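Drendholm Tenants' League Questions Savings Claims in Smart Thermostat Plan

DRENDHOLM, May - The Drendholm Tenants' League today asked the city's housing office to hold off on a plan to put Vadex thermostats in 635 rental apartments until somebody can show where the promised savings would come from.

The plan says tenants will "see lower bills from the first winter." The League has read the supporting report twice and can't find a bill in it. The figures rest on a trial in the Flanden buildings, where 397 apartments were signed up and only 100 returned a full season of meter readings. The report does not say what happened in the rest.

The trial also ran during the same months that Flanden had its attic insulation replaced. Insulation is known to lower heating bills. The report gives it one footnote.

"We would like cheaper heat as much as anyone," the League said in a statement. "We have been told before that a box on the wall would bring it, and we are still paying for the last box."

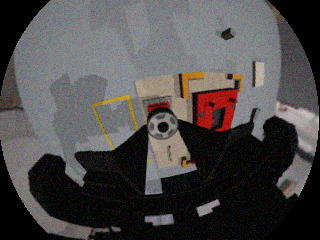
Computer-rendered view with a round metallic hub near the center.

Under the current draft, tenants would pay a monthly equipment fee for five years. The fee starts on the day of installation, whether or not the device is working, and stays in place if the tenant moves to another apartment in the same building. The draft calls this "continuity of service." The League calls it a charge.

A separate review by Venkataraman, the consulting firm hired by the housing office, describes the likely savings as "encouraging" and recommends further study. The League agrees with the second part.

The League is asking for the complete Flanden readings, a comparison with buildings that got insulation and no thermostat, and a written promise that any tenant may refuse the device without penalty. It has asked for the first of these before and received a brochure.

The draft plan can be read at the League's office on weekday afternoons. Tenants with heating bills from the Flanden trial are invited to bring copies.

Media contact: Press Desk, Drendholm Tenants' League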